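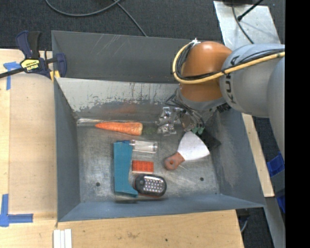 Sunday's open day at the Lehner Building went ahead in spite of the rain, the parking and the sausage sizzle running out of onions before eleven. By the time the gate was locked, 232 people had signed the visitors' book, including one who signed as Ned Kelly. The main draw was the picking demonstration at the back of the workshop, where the Pradico group has spent most of the year persuading a robot to take things out of a metal bin. I had expected the things to be boxes, or at least a nice clean set of blocks. They were a putty knife, an LED work light, a carrot and several other items of the sort you find when you finally clear out the third drawer down. My neighbour in the crowd, a retired fitter, looked over the bar clamp on the corner of the bin and the blue tape on the timber and said he felt right at home.

Hyun-seo Won ran the morning session and has clearly done this before, as she got her apology in early. The robot would be slow, she said, and it would sometimes change its mind. Both were true. It went for the work light, thought better of it, hovered, and came back for the same light from the other side. The kids along the rope began barracking for it at this point and kept it up for the rest of the hour. When it got the light clear of the bin there was a proper cheer, and a small boy asked if it could do it faster. Hyun-seo said that was what her boss kept asking.

For those who like a number, the group's best run so far is 83 picks without a person stepping in. Sunday's best was nine. Hyun-seo put this down to the roller door being open and the light changing every time a cloud went over. I put it down to stage fright, having once played the recorder at a school assembly.

The afternoon belonged to Hường Ngô, who looks after the software, known in the group as Rolurano for reasons she declined to go into. She explained that clear and shiny things are the hard ones, as the cameras tend to look straight through them or get dazzled. Somebody asked whether it was going to take jobs. Hường said that at present it would struggle to hold down a job unpacking one bag of groceries, but that people should keep asking. Question time ran well over and had to be ended by the tea urn.

Thanks to Judham for the loan of the marquee, which leaked only at one end. The gold coin tin came to $878, plus a button, and goes towards new benches for the apprentice workshop. If you left a green umbrella by the front desk, it is still there, and so are two others nobody would want.

Also in this issue
Marquee etiquette: a reminder
Apprentice benches: what we're buying
Car park line marking (again)
May social: bring a plate
Letters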